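Small caps steal the show as Ludar jumps on its first set of results

March 21, 2019

By Ciarán Fahy

What a day for the smaller end of the market! London's junior shares finished higher for the fourth session running, led by a terrific jump in Ludar, the repair and refurbishment group, after it told investors that half-year profit had beaten its own forecast.

Ludar shares closed 15 per cent up, having been stronger still at lunchtime. It was the company's first set of results as a listed business, and there had been plenty of nerves beforehand. Two brokers had trimmed their estimates in the run-up, and the shares had drifted lower for most of the month.

Those nerves went quickly. Revenue rose in all three divisions, the order book is at a record, and the board has declared a maiden dividend well ahead of the plan set out when the company floated in September. Cash was the real treat for anyone who enjoys reading the back pages of these statements – net debt has gone altogether, helped by customers paying sooner and by the sale of an old warehouse lease.

"I had this one down as a decent little company at a full price," said Philomena Duggan, a fund manager at Palaniappan. "I've had to change my mind about the price. We bought more this morning and I'd have liked to get more than we did."

Trading was busy all round. Edeo, which makes software for payroll offices, added 40 pence after winning a contract extension with its largest customer. Flaker, the breakfast foods maker, had a slower start but picked up in the afternoon when it said grain costs were easing and that it would not need to put its prices up again this spring. It ended the day at its best level since the summer, a lovely turnaround for a share that many people had given up on.

Bigger companies had a quieter time of it. Banks slipped, with traders still trying to work out what slower growth means for lending, and the housebuilders gave back part of their recent gains. Miners held up well. The pound wobbled through the afternoon, and that gave some help to firms earning most of their money overseas.

Jamie Whitlock, who runs the small company desk at the same fund house, thinks there is more to come. He looks after a list of 60 shares and says the mood among their managers is the best he has come across in a long while. "They're talking about hiring, they're talking about new sites. I come out of those meetings really cheered up," he said.

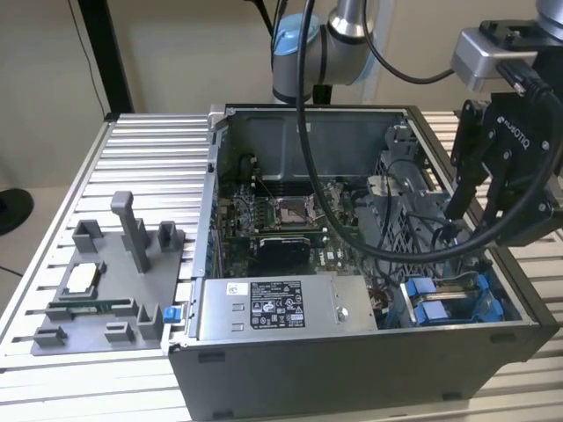
A desktop computer tower with its side panel off. Ludar reported higher revenue in all three of its divisions.

Not everyone is joining in. Tadeusz Domański, an independent analyst, kept his "hold" rating on Ludar and pointed out that the second half of the year is usually weaker for the group. He would like to see how it copes with higher wages before paying this much for the shares.

Ludar's finance director, Oratile Adams, told analysts on a call that the company would spend part of its cash on two new workshops and create 100 jobs over the next year. She sounded delighted, and well she might. The dividend will be paid in the early summer, and a trading update is due before the annual meeting.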